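Chapter 3
Doors, Drawers and Dishes: Can Machines Do Chores Yet?

A hotel room takes a trained cleaner less than an hour. The same room is still hard work for a robot arm. Floors were handled early - a flat surface asks little of a machine - but beds, sinks and door handles ask a good deal more. 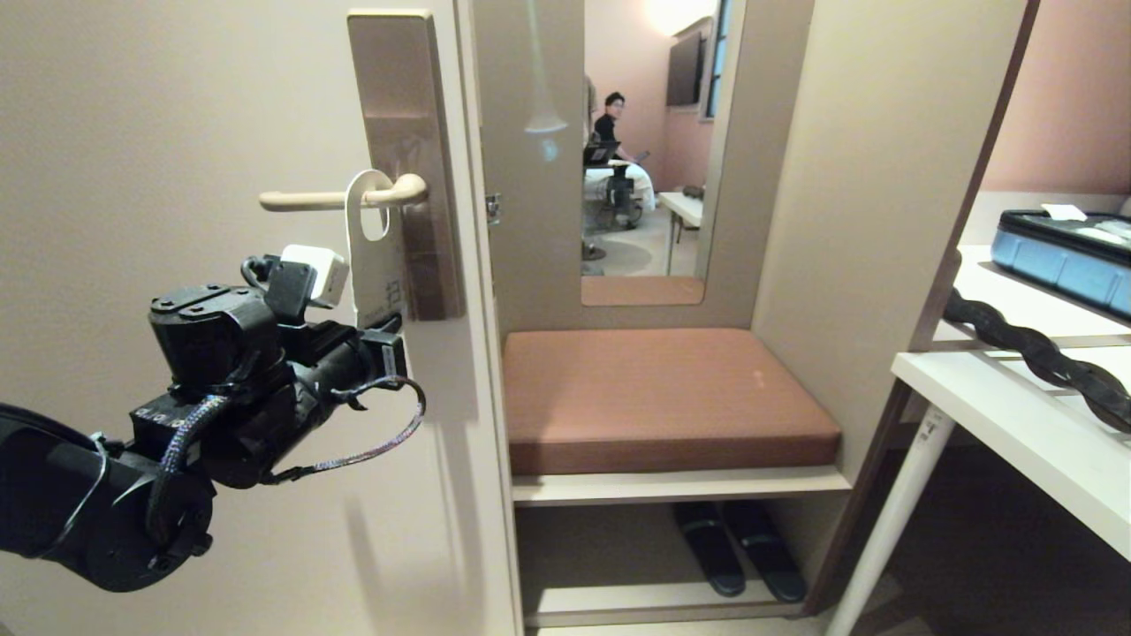 In the Skestness trials, a lever handle was opened on 388 attempts out of almost 500. The failures came mostly from small changes, such as a sign hung on the lever or a door left ajar. Shop-floor work at Gremham went better, as parts there arrived in fixed positions.

Section 3.2 looks at grasping. Section 3.3 returns to the Skestness results and compares them with those from Wundstead.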